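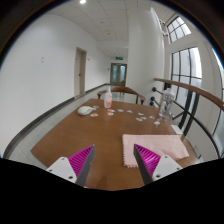

Rallow table in the amber finish, set up by the railing, chair on the far side

Plikwood Rallow work table: long-term review
Posted Saturday, February 15, 2020

Category: Furniture > Tables
Bought: July, from Pruvost, full price
Use: paper crafts, sorting, occasional computer work

Summary
A rectangular wooden table with a good flat top, an average finish and poor assembly instructions. Recommended for light work. Not recommended if you plan to clamp anything heavy to the edge or move it between floors often.

Delivery and assembly
The table came in one flat carton, top face down on a foam sheet. Corners were protected with molded cardboard and there was no damage. Hardware is supplied in a single bag without labels, and two of the bolt lengths are close enough to be mixed up. Lay them out next to each other before you start. If a bolt stops turning with the head still proud of the bracket, it is the long one and belongs at the other end of the rail.

Assembly took me 31 minutes alone. The instruction sheet shows the legs going on before the rails. I would do it the other way around: rails first, finger tight, then legs, then tighten everything with the table upside down on a blanket. Done in the printed order, the last rail has to be forced into place, and on mine it scraped a little finish off the inside of the leg. The supplied key is soft and had started to round off by the last corner. Use your own.

The feet adjust by threaded glides with 4 mm of travel. My corridor floor needed most of that at one end. On an older floor you may run out and need a shim.

The top
Flatness is the best feature of this table. I laid a steel rule across it in both directions and along the diagonals on the day it was built, and again after the heating season started, and could not get a paper strip under it at any point. A top this size in this price range is usually a bit dished.

The surface is smooth without being slippery. A computer mouse tracks on it directly, no mat needed. Pale paper shows up well against the orange-brown color, a practical point if you cut small shapes, as I do. Pink, white and light blue scraps are all easy to find at the end of a session, and a fabric cloth wipes them toward the edge in a couple of passes. Brown kraft paper is harder to see.

The edges are eased only slightly. Resting your forearms there for an hour leaves a line. I tried sanding a test patch on the underside and the color comes off quickly, so I left the front edge as it was.

Finish
Plikwood describes the finish as sealed for household use. I ran a few simple tests in one back corner.

Water, 17 minutes under a glass: faint ring, gone by the next morning.
White craft glue, left to dry: peeled off cleanly with a fingernail.
Hand lotion, wiped after an hour: dull patch, removed with a damp cloth and a drop of dish soap.
Permanent marker: stained. Alcohol lightened the mark and also lightened the finish around it.
Craft knife, light pressure: cuts through at once. Use a cutting mat.

The finish has held up through normal use. There is slight polishing where my right wrist goes, visible only with the light behind it.

Stability
Side to side there is almost no movement. Front to back, pushing at the top edge with one hand, there is a small sway that tightening reduces but does not remove. It does not affect cutting or gluing. Writing quickly with a full bottle of anything near the edge, you will see the liquid move. I retightened all the bolts once, in the fall, and they have stayed put – a dab of thread locker would probably have saved that job.

Capacity
The carton states a load limit that I had no means of checking. In practice I have kept some 1000 sheets of cardstock stacked at one end with a paper trimmer on top, and the rule test gave the same result afterward.

Seating
Plikwood sells a matching stool, which I did not buy. I use a wooden armchair with a curved back that I already had. If your chair has arms, measure them first: the front rail hangs lower than the product drawing suggests, and the arms on mine stop against it, leaving me seated farther back than I would like.

Compared with the Nirkitwood table
I used the Nirkitwood equivalent before this one. It had a tougher finish and better hardware, and it was stiffer front to back. Its top was also visibly bowed within a year, and the color was dark enough that I kept losing scraps on it. For paper work I prefer the Rallow. For a sewing machine or a vise I would go back to the Nirkitwood.

Ratings
Top: 5/5
Finish: 3/5
Stability: 3/5
Instructions: 1/5
Overall: 3.5/5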